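I bought the Lukport drawer box back in August, mostly because my desk had turned into a pile of receipts, hair ties and those tiny screws that come with everything. I wanted something small and white that wouldn't shout at me from across the room, and the Lis one was sold out (again!), so Lukport it was.

First impressions were good. It's little, it's plain, and the drawer comes all the way out, so you can tip the whole thing over the trash when it fills up with crumbs and dead pens. I do this way more than I'd like to admit.
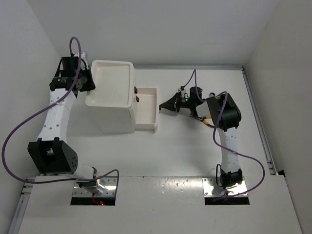

The drawer on mine was stiff for the first couple of weeks -- I had to hold the box with one hand and tug with the other -- but it loosened up and now it slides fine. My friend Marlene has 2 of them stacked on her bathroom shelf and says hers were smooth from day one, so maybe I got a grumpy one.

My one real gripe is that white shows everything. Pencil smudges, coffee, all of it. A damp cloth gets most of it off, but I've got a faint ink mark on the front that's staying put. At 12 dollars I can live with that, and I'd buy another for the kitchen if they made it a bit deeper.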